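의류 정리의 날 사진 모음

2023년 6월 8일
글 데니스 호록스(Dennis Horrocks)

세스브리지(Cesbridge) 나눔옷장은 일 년에 두 번 계절 옷을 바꾼다. 봄여름 옷을 내거는 작업을 이번에 마쳤고, 다음 교체는 9월이다. 아래에는 분류, 옷걸이 걸기, 보관의 순서로 작업 내용을 적고 사진을 붙였다. 작년에 쓰던 안내문은 내용이 바뀐 부분이 많아 이 페이지로 대신한다.

이번에 들어온 옷은 모두 94점이다. 그중 64점을 옷걸이에 걸어 매장 쪽으로 옮겼고, 나머지는 접어서 선반에 두거나 수선 쪽으로 넘겼다. 수선으로 간 옷은 대부분 단추가 없거나 밑단이 풀린 것이다. 얼룩이 있는 옷은 세탁을 한 번 더 해 보고 결정한다.

분류

옷은 먼저 색으로 나누고 그다음에 종류로 나눈다. 예전에는 치수부터 보았는데, 라벨이 닳아서 읽을 수 없는 옷이 많아 시간이 오래 걸렸다. 색으로 나누면 흰옷을 따로 모아 누렇게 변한 곳이 있는지 한꺼번에 볼 수 있다. 무늬가 옅은 옷은 흰옷 쪽에 둔다. 청바지는 윗옷과 섞지 않고 맨 나중에 접는다.

주머니는 전부 뒤집어 본다. 영수증과 동전이 주로 나오고, 이번에는 열쇠도 하나 나왔다. 열쇠는 접수대 서랍에 보관 중이니 짐작이 가는 분은 연락 바란다.

옷걸이 걸기

니트는 어깨가 늘어나기 쉬워 원래는 접어 두는 것이 맞다. 다만 매장에 내놓는 동안은 색과 길이가 보여야 해서 걸어 둔다. 옷걸이는 목둘레로 억지로 밀어 넣지 말고 아랫단 쪽에서 넣어 올린다. 목이 좁은 옷은 이렇게 해야 늘어나지 않는다. 어깨선을 맞춘 다음에 앞뒤를 한 번 쓸어내려 접힌 자국을 편다.

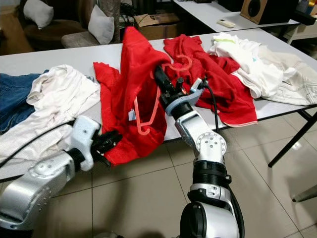
분홍색 플라스틱 옷걸이와 빨간 니트. 뒤쪽에 빨간 셔츠가 한 장 더 있고, 흰옷은 탁자 양쪽에 있다.

플라스틱 옷걸이는 가벼운 윗옷에만 쓴다. 겨울 외투를 걸면 가운데가 휘고, 한 번 휜 것은 다시 쓰기 어렵다. 외투용으로는 어깨 폭이 넓은 나무 옷걸이를 따로 모아 두었다. 바지는 집게 달린 것을 쓰되 허리 쪽을 집는다. 밑단을 집으면 자국이 남는다고 해서 올해부터 바꾸었다.

옷걸이 고리는 모두 같은 방향으로 향하게 건다. 봉에서 한꺼번에 들어낼 때 엉키지 않는다. 옷 사이는 손가락 하나가 들어갈 정도로 띄운다. 지난번에는 한 봉에 너무 많이 걸어서 가운데 옷들이 다시 구겨졌다.

이름표

걸어 놓은 옷에는 종이 이름표를 단다. 이름표에는 종류, 치수, 들어온 달을 적는다. 치수 라벨이 없는 옷은 겨드랑이에서 겨드랑이까지 가슴 폭을 재서 센티미터로 적는다. 옷을 평평하게 놓고 재야 하며, 걸어 둔 채로 재면 값이 작게 나온다. 니트에는 옷핀을 쓰지 않고 안쪽 라벨에 실로 묶는다.

보관

접어서 보관하는 옷은 선반 네 칸에 나누어 넣었다. 맨 위 칸은 아동복, 두 번째 칸은 여름 윗옷, 세 번째 칸은 바지, 맨 아래 칸은 이불과 수건이다. 티아 하워스(Tia Haworth)가 칸마다 목록을 붙여 두었으니 옷을 꺼내면 목록에서 줄을 그어 주면 된다.

겨울옷은 상자에 넣어 안쪽 창고로 옮겼다. 상자 겉면에는 내용물과 날짜를 적었다. 방습제는 상자마다 두 개씩 넣었고, 9월에 열 때 새것으로 바꾼다. 모직 옷은 얇은 종이로 한 번 싸서 넣었다.

남은 일

수선 쪽에 있는 옷은 재봉틀 부품이 도착하는 대로 시작한다. 흰 실과 남색 실이 부족하다. 쓰지 않는 실이 있으면 접수대에 맡겨 달라. 옷걸이는 지금 있는 것으로 충분하므로 당분간 받지 않는다. 어린이 신발도 둘 곳이 없어 9월까지는 접수를 쉰다.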